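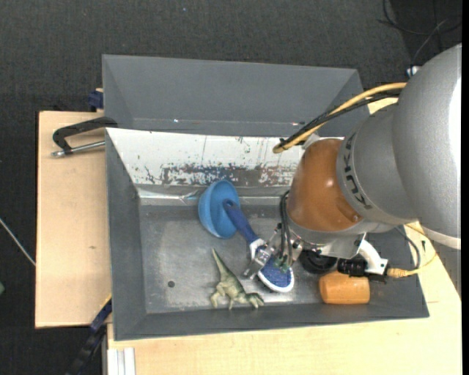 Tayla Merrick wrote: Same problem with our Folto bin. The marks on the floor of it came off with dish soap and a soft cloth, but the scuffs did not. Please update this ticket if you find something that works. Ours is the metal one with the sloped walls.

Ticket 969
Product: Folto metal bin, gray
Opened by: Graça Lobo
Opened: August 28, 2018
Handled by: Larard customer support
Status: Closed

Original message
We keep toys and a few household things in the same bin. There is a dark spot on the floor of the bin, left side, that I took for dirt. It is a small hole. The floor also has faint scuffs and marks all over. Two questions. Is the hole supposed to be there, and can the marks be taken off? I tried warm water and a kitchen sponge. No change.

Reply, Phúc Vũ
Thank you for writing. Please tell us:
Does the hole have a smooth edge when you run a cloth over it? Use a cloth, not a bare finger.
What is normally kept in the bin?
Is the bin used wet at any time?

Reply, Graça Lobo
Smooth, the cloth did not catch. In the bin at the moment: a pale green dinosaur, something orange and soft-edged, an oval blue and white thing and the blue one with the long handle and the round cup. The last one goes in there after use, so yes, it is sometimes wet. I rinse it first.

Reply, Phúc Vũ
A smooth edge means the hole was made at the factory. It is a drain hole and all bins in this series have one. You do not need to plug it. If the bin stands on a wooden table, put a tray or a folded towel under it when wet things go in – water will come through onto the wood.

For the marks, please try these in order and stop when one works.
1. Empty the bin and wipe out grit with a dry cloth.
2. Dish soap and warm water, soft cloth. Leave it five minutes, wipe, dry.
3. Baking soda mixed with a little water. Rub lightly, rinse, dry.
Do not use steel wool or a stiff brush. Do not use bleach.

Reply, Graça Lobo
Did 1 and 2. Some marks are lighter. The ones toward the back wall have not changed. Before I do 3, will it dull the floor? I tried it on a baking pan once and it left a cloudy patch.

Reply, Phúc Vũ
It can if you press hard. Test it in a corner first. If the corner goes cloudy, leave the rest alone. Marks that stay after step 3 are scratches in the finish and will not wash out. They do not affect use and are not covered by the warranty. A liner will keep new ones from forming. Any thin rubber mat cut to size is fine, with an opening cut over the drain hole.

Separately, we would keep the toys out of a bin that holds anything used on a drain, rinsed or not. Wash the toys with soap before they go back to a child.

Reply, Graça Lobo
Tested the corner, no clouding. Did the whole floor. Most of the marks are gone, the scuffs are still there. I can live with those. Dinosaur is washed and has moved to a shelf. The long-handled one now has a bucket in the bathroom. Still need to get a mat.

Internal note, Dayana Esquivel
Care sheet for this series says nothing about the drain hole. Asked for a line to be added. Ticket 225 had the same question. Closing this one.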